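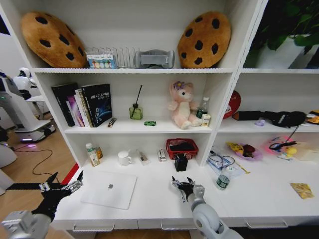

Recording household tasks on a shelf and desk unit: working tips

Last updated: August 14, 2025
Filed under: Workshop > Robots > Collecting demonstrations

These are notes from the furniture station at Clandilitz, where we record tidying and fetching tasks by teleoperation. They assume you already have an arm that moves, an operator who has had a few hours on the controls, and somewhere to store the recordings. They don't cover training. Most of what goes wrong in training has gone wrong at the shelf first.

Choosing the furniture

Use ordinary furniture. A wall unit with open shelves, a desk surface and a few drawers gives you four or five kinds of task without moving the base very far: pick from a shelf, place on a shelf, clear the desk, open a drawer, put something in it. White furniture is hard on exposure. If you have white shelves and a white desk, fix the exposure and white balance by hand before the first take and write both values on the session sheet. Auto exposure will shift each time a dark hand passes close to the lens, and the colour of everything behind it shifts too.

Slim bar handles on drawers are harder than they look. Record the drawer tasks separately from the shelf tasks and give them their own operator time. An operator who has been placing light objects for an hour will pull a drawer the same way, and the fingers come off the bar.

Fix the unit to the wall. Ours moved 2 cm over a week of drawer work, which was enough to spoil comparison between Monday's takes and Friday's.

Stocking the shelves

Stock the unit the way a household would. Books upright at one end of a shelf, soft things beside hard ones, small things in front of tall ones. A shelf with one object in the middle teaches reaching to the middle of a shelf.

Mix these on purpose:

- Soft and light: plush toys, cushions. A cushion leaning on the back wall of a shelf will slide when a neighbour is moved. Leave it leaning. If it falls during a take, keep recording until the operator has finished the task or given up.

- Clear or shiny: water bottles, plastic bags, packets. Depth is poor on all of these. Have at least one on the desk in every session, even when it isn't the target.

- Thin and flat: markers, scissors, snack packets. A marker lying on a flat desk is a task in itself. Record the approach from above and the approach from the side as different tasks, with different names.

- Tall with something sticking out: a reed diffuser, a plant. The collision model generally has the pot or bottle and leaves out the reed.

- Tiny: a toy car in front of something bigger. Good for testing whether the wrist camera is doing any work.

A laptop should be logged as two objects, lid closed and lid open. The grasp is different, the outline is different, and an open screen puts a bright moving patch in the view. Pick a still wallpaper and turn off sleep and notifications.

Leave cables where they would normally lie on the desk, within reason. Keep floor cables out of the path of the base. If you can't, tape them and note it.

Where to put the hands at the start

Each take begins with both hands in view, fingers open, above or in front of the desk edge and touching nothing. Pick a start pose and vary it by a small amount each time. We use a printed card with 20 starting offsets and work down it in order. Operators asked to vary the start by feel will give you the same three starts all afternoon.

Wait a full second before moving and a full second after the last release. Trimming is easy. A take that begins with the arm already halfway to the shelf can't be repaired.

With two arms, decide what the idle one does. Ours stays low, open and clear of the working arm. If it drifts into the view of the head camera partway through, stop and redo the take. If it is in view from beginning to end, that is fine.

Camera height and view

The head camera should see the top shelf and the front edge of the desk at the same time. If it can't, move the base back before you tilt the camera. Tilting changes the shape of every object on the top shelf and the operator will compensate without telling you.

Record the head pose with every take. It's one line in the file. Nundolia, who lent us their first set of mounts, left it out of their early recordings and had to set aside the lot in February.

Don't tidy the background. Other equipment, open doors and ceiling lights will all be present wherever the thing is finally used. What matters is that the background isn't linked to the outcome. If the door to the next room is open for all the good takes and closed for all the bad ones, the door is what gets learned.

Resetting between takes

This is where the time goes. A take on our unit is short, and the reset is often longer. Things that help:

Take a still of the unit before the session and tape the print to the side of the cabinet. Reset against the print. Resetting from memory, people drift toward neatness, and after an hour the markers are parallel and the books are squared off.

Change the layout every 7 takes. Swap two objects between shelves, turn one round, and move one between shelf and desk. Take a new still. Give the layout a letter and put the letter in the file name.

Keep the spare objects in a bin on a trolley, out of the camera's view. Objects parked on the end of the desk between takes end up in the recording.

Check that nothing has been left in a drawer. Look in all of them at every layout change.

Have a second person do the reset. The operator should stay at the controls with hands off, and the reset person says "clear" aloud when out of the arm's reach. No take starts without the word. 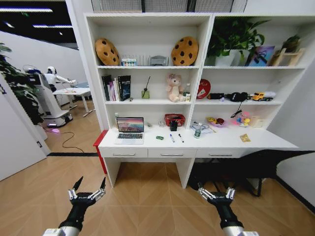
Naming and labelling

Write the instruction before the take and read it aloud. "Put the marker in the basket" is an instruction. "Marker task" isn't. If there is more than one marker on the desk, the instruction must say which: blue cap, black cap, the one on the left. The same goes for bottles.

Use the plain word for the object and keep to it. We lost a day merging "bear", "teddy", "plush" and "pink toy". Zodwa Khumalo keeps our word list, one sheet, pinned beside the screen, and additions go through her.

Left and right are from the robot's point of view. Put this at the top of every session sheet, including the ones for people who have been doing it for a year.

Mark each take with one of four codes: done, done with a correction, failed, void. A correction is any second attempt at a grasp, any bump that moves another object, or any regrasp in the air. These are useful and should be kept. Void is for equipment faults and for people walking into the workspace. An operator who is embarrassed by a take will want to call it void. It is a fail.

How many

For a single object and a single destination, 50 takes spread across layouts is our working minimum. Fifty takes in one layout are worth much less and take nearly as long. Split them between at least two operators, as each person has a habit at the wrist.

Stop a session when corrections start to rise. The operator will say they are fine.

Care of the hands

Wipe the fingertips at every break. Dust from books and fluff from plush toys build up on the pads and change the grip over a session. Use a barely damp lint-free cloth. Solvents will harden some pad materials, so check with the maker.

Check each finger joint by hand with the power off at the start of the day. Any play should be written down even if you do nothing about it. We buy replacement tips from Gumede in bags and change all of them on a hand together. Mixed old and new tips give an uneven pinch, and flat objects rotate out of it.

Keep food off the set unless it is sealed. Toy food is easier to look after and doesn't change from week to week.

End of day

Copy the recordings to a second disk before anyone resets the unit for the morning. Play back the first, the last and one from the middle, all camera streams, with the time stamps showing. If the wrist and head streams are out of step, you want the layout still standing so you can redo some of it.

Photograph the shelves as you leave them. Park the arms low, fingers open, and switch off at the wall.

Comments (4)

tallowmere
The word list tip is worth the whole page. We had "cup" and "mug" as separate classes with the same mug in both. Do you keep the old names anywhere once you've merged them?

Z. Khumalo
Yes, in a second column. The raw files are never renamed, only the index.

pk_benchtop
Would disagree on the one second wait. We found a full second of stillness at the start made the policy sit there doing nothing at run time. Trimmed to a few samples and it moved off properly. Using a Skundico controller, if that makes a difference.

greyjoiner
On fixing the unit to the wall: use brackets at the top and at desk height. Ours was only fixed at the top and the bottom walked out every time a drawer was pulled.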